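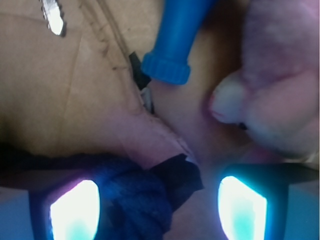
Chapter 9
Failures of Grip: Detection, Response and Reporting

A robot that drops an object has failed in a way that everyone in the room can see. Many failures of grip are harder to notice. The fingers may close on the wrong item, or on two items at once, while the controller records a normal cycle. This chapter deals with faults of the second kind and with the duties of the persons who work near the machine when they occur.

The opening case is taken from the sorting line at Tretmont, where a two-finger arm picked mixed household goods from a shared surface. In July, the arm closed on a fold of cloth together with the hard item it had been sent to collect. The cloth was drawn into the finger joint. The drive continued to pull for 21 seconds before the force limit stopped it. Duangjai Phromma, the operator on duty, reached toward the joint while the arm was still under power. She was not hurt, but the inquiry led by Struan Ritchie treated the event as a serious near miss.

The inquiry examined 538 logged cycles and found two earlier stops of the same type. Both had been cleared by hand and neither had been reported. It also found that the force limit had been raised during a repair and had not been set back.

Mixed surfaces place special demands on a gripper. Soft goods such as plush toys and cloth give way under the fingers and can hide a poor grip. Cardboard may crease or tear, and its loose edges can be mistaken for separate objects. Bright light near the fingertips may wash out part of the view from a wrist camera. The reader should keep these conditions in mind when studying the fault records in Section 9.2.

After completing this chapter, the reader should be able to:

Explain the difference between a dropped object and an undetected faulty grip.
State the steps required before a person reaches into the work area.
Complete a near-miss report in the form used at Tretmont.

9.1 The Force Limit

The force limit is the highest load a finger may apply before the controller stops the drive.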